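Skasuvari Publishes Setup and Care Notes for Its Computer Teardown Cell

5/4/18 - Skasuvari today released the setup and care notes for Gundex, the robot cell it uses to work on open desktop computers. The notes run to 11 pages. They make no promise that the cell will save anyone money, and Skasuvari isn't making that promise here either.

The company has read plenty of announcements that say a cell like this can be set up in an afternoon. Ours took until December. Most of that time went into teaching positions, finding they had drifted, and teaching them again. The current program holds 656 taught points, and we would be glad to have fewer.

The notes cover gripper bolts, finger wear, the parts holder and how to place a computer case so the arm can reach the drive and the board. Screws on the gripper are checked by hand every 80 cycles. The supplier's guide says 1000. We tried that and did not like what we found.

Work on open desktop computers in the Gundex cell:
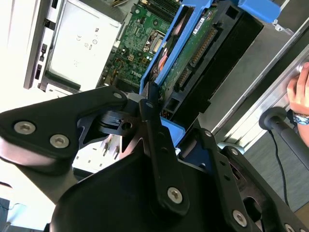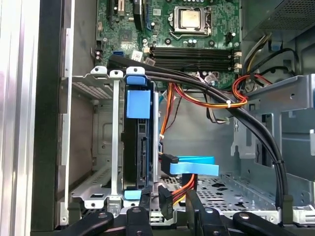
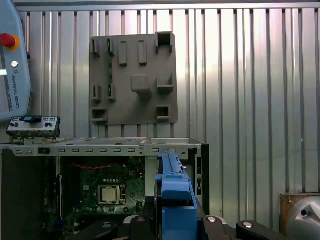 Can the cell run without a person nearby?

Not at our site. An operator stays within reach of the stop button for the whole run, and the notes tell other shops to plan for the same. A cable in the wrong place is enough to halt a cycle, and a person still has to decide what to do about it.

Two outside shops, Mizuno and Turkov, were sent early copies. Mizuno asked for a clearer section on changing fingers and got one. Turkov asked for a chart comparing the cell's speed with a worker at a bench. We left it out - the cell's best runs look good on paper, but a chart of best runs would tell a buyer very little.

The section on repairs is the longest. It lists the faults we have fixed, the ones that came back, and two we still can't explain. Shops that run a similar cell are invited to send in their own fault logs, including the dull ones.

The notes are free and can be requested from the Skasuvari front office. Training is not included.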